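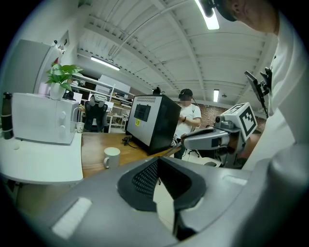 # The gripper learns from whoever is holding it

At Domero, where I have worked on the office equipment side for years, a good part of the day now goes to handling things with gray grippers so that a machine can do it later. Cables, mugs, computer cases. You close the jaw, lift, set down, let go, and start again. A full shift can come to 80 repeats of one small job.

I don't object to the work. It is indoors, it is lighter than hauling cases up from the van, and the pay is the same. What I object to is how the company talks about it. The notice dated 15/02/2023 called it "support activity," as if we were holding the door for the engineers. The skill being recorded is ours. Knowing how to get a case off a desk without dragging its cables along took me years, and I picked it up from people who were never paid extra for showing me.

Anastasia Stefanou, my shift lead, put it to management in plain terms: if 2000 recordings of a person's hands are worth keeping, that person should be named somewhere. So far the files carry a station number.

There are practical changes too. We talk less. Wearing a mount on your chest makes you stiff, and by the afternoon your shoulders know it. New hires at Petura, our sister site, go straight to the grippers and never learn the repair bench at all - I think that will cost us when something breaks that isn't in the recordings.

Two things would settle most of this. Rotate everyone, so each person spends half the week on ordinary repairs. And put in writing, before June, what happens to our jobs once the arm can do the lifting alone. Management says it is too early to know. They had a delivery schedule for the arms before the first one was unpacked, so they can manage a page for us.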